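The Great Towel Reckoning

Some of you will remember that last November we asked whether anybody had spare towels for the changing room at the Serkham pool. We had in mind a modest pile. What we got was 722 towels, nine bath mats and a tablecloth from a wedding, and for most of the winter it all lived in the passage behind the boiler, where it formed a soft barrier between members and the fire door. The fire officer had views on this. So the pile has now been sorted, folded and put on shelves, and this month's item is a report on how that went and a plea for you to keep it that way.

We began with a theory, which was that everyone knows how to fold a towel. Everyone does. The trouble is that everyone knows a different way, learned from a mother or a hotel, and will defend it. By the end of the first morning we had thirds, quarters, rolls, a sort of envelope, and one stack that was simply towels lying on top of each other in a spirit of optimism. None of these fitted the shelves from Hilden, which are deep but mean, and which came with instructions for a different set of shelves.

After lunch we agreed on thirds. Lengthways first, then in half, then in half again, with the folded edge facing out. It makes a tidy brick and you can pull one from the middle of the stack without bringing down the rest, provided you are patient and nobody is talking to you.

The white ones went quickly. Thin, flat, obedient, washed a great many times in somebody's airing cupboard. The fluffy ones were another matter. A thick towel has no interest in being a rectangle. You press down one side and the other side comes up, and if you pick it up by the middle to start again you have a small tent.
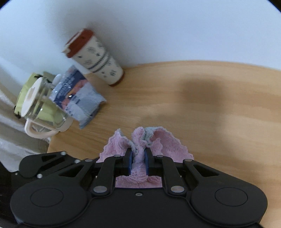

What goes where

The shelves are labelled, in capitals, because the first labels were in joined-up writing and were taken as a suggestion. Top shelf is hand towels. The two middle shelves are bath towels, light colours on the left and dark on the right. Pink counts as light. We discussed this for longer than I would like to admit and I am not reopening it. Bath mats go at the bottom, along with anything too big to be dried in one go.

Anything frayed, or with a hole you could put a thumb through, goes in the Celent crate by the door. Those are for the dog rescue, who took nearly 100 off us in the spring and have asked politely for more. The tablecloth is still here. If it is yours, it was a lovely wedding, I'm sure, and please come and get it.

Washing

Farooqui Laundry have agreed to take one load a fortnight at a rate that made us suspicious until we saw how small they think a load is. Used towels go in the blue bin, please, and never back on the shelf, however briefly you used them. We can tell. Go easy on the softener if you are taking a bag home to wash, as it leaves the thick ones feeling splendid and drying about as well as a raincoat.

The next folding session is on June 3, 2022, after the early swim. Tea is provided. Opinions about rolling may be left in the porch with the wet umbrellas.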